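Jurel two-arm cell: frequently asked questions
Maintained by Emília Kollár. Last updated 2024-02-14

How do I start the cell?
Clear the middle of the table, open both grippers, then switch on the controller. Let both arms finish homing before you load a task.

How often should the cables be checked?
At the start of every shift. The purple cable on each arm should follow the white link and be held in its clips. Leave slack at the wrist. If a clip has come off, stop the cell and put it back before the next run.

The cable on the right arm passes over the bin. Is this OK?
Yes, as long as it moves freely through a full drop. If it catches on the rim, move the bin first. Don't shorten the loop.

Where does the bin go?
In the back right corner, clear of both arm bases. Bottles are released above the opening. 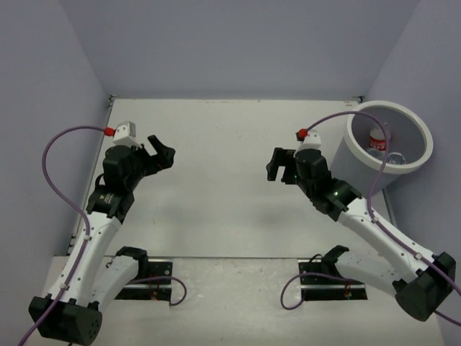
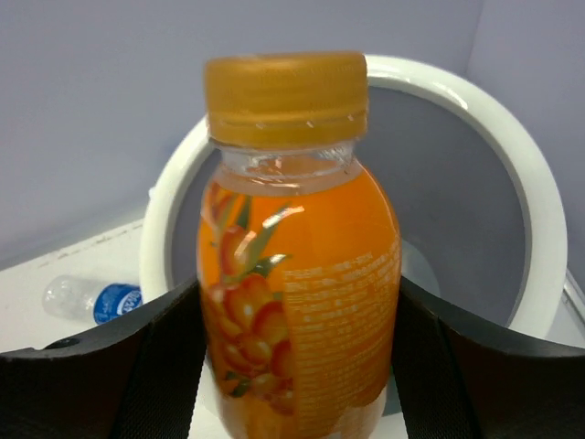
My bottles slip. What should I look at?
Start with the inner faces of the fingers. Wipe them with a dry cloth and look for worn texture. If they are worn, change both fingers on that gripper together. The spare sets are in the Clirmont cabinet, drawer 19.

Should I raise the grip force?
Only after cleaning. The default setting is 200. Thin bottles dent easily above 264, so we don't go past that.

The wrist sensor stopped responding. What now?
Power down and reseat the red connector on the white module. It should sit flat with no gap. If the fault comes back, swap the cable before you swap the module.

Can I clean the table with the power on?
No. Switch off first, and keep liquid away from the mounting plates at the front. Use a damp cloth, never a spray.

Do I need to calibrate after changing fingers?
Yes. Run the short calibration from the Mbwambo menu. The full one is only needed if an arm has been unbolted. We last did that in October.

Who do I contact about a fault?
Call the Jonenau workshop on extension 3779. Give the arm (left or right) and the last error shown.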